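Prosora Community Kitchen Course
Handout 4: Clear table, plate, reheat

Read this before the Sunday session. We start at the tables, so wash your hands and tie back long hair before you come over. Bring Handout 3 if you still have it. The temperature chart on the back is the one we use.

1. The work surface

Every station starts with a wipe-down. Use one cloth for crumbs and a second, clean cloth for the cleaner, and let the surface air dry. Do not use the scouring side of the sponge on a laminate top. 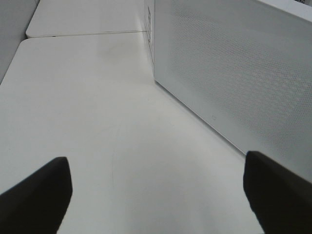 A table that looks clean from standing height should be checked again from lower down, with the light coming across it. Faint smudges show up this way, and so do hairline marks like the thin curved one on the white top. A smudge comes off with the cloth. A scratch does not, and you should leave it alone. Where two tables are pushed together, run the edge of the cloth along the seam between them. Crumbs collect there and get missed -- last term this was the most common item on the check sheets.

2. Plating

Use a plate with a raised rim for anything that will be carried. Set it well in from the edge of the table, with free space on the side you will be working from. Put the food in the middle of the plate and keep your thumbs off the inner surface when you lift it. During practice we use display food where we can, so that nothing is wasted on the first few tries.

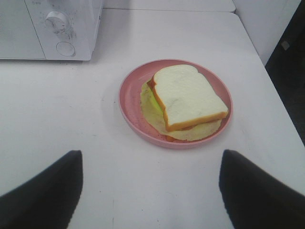
Fig. 2. Sandwich on a rimmed pink plate, white tabletop.

Check the plate before it goes in an oven of any kind. Look underneath for a microwave-safe mark. If there is no mark, move the food to a dish that has one.

3. Reheating

Find the wattage of your oven first. The times on our cards are written for 800 watts. If yours is a 900-watt model, start a little short and add time as needed. Cover the food loosely, heat it in short bursts, and turn or stir it between bursts. On ovens with knobs, set the power before the timer. Check the middle of the food with the thermometer and write down the reading. Leftovers need to reach 165 degrees.
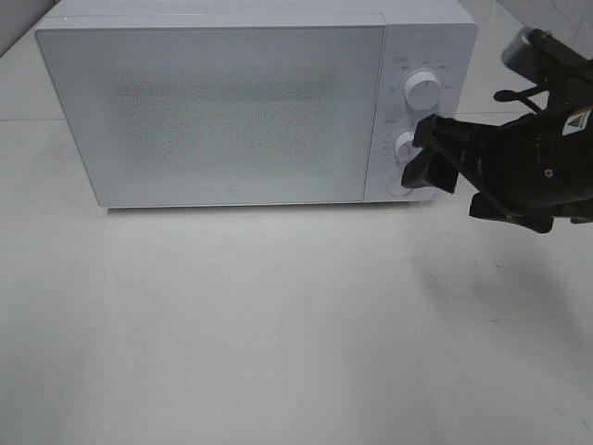 Vaher wrote on last term's feedback form that the cards should give a standing time as well as a heating time, and that bread goes tough if it is left in even 20 seconds too long. Both points are fair. Standing time is now on the cards -- look at the bottom line. For bread and filled rolls, use medium power and wrap them in a paper towel.

For next time: fill in the check sheet for your own kitchen at home and bring it to room 126.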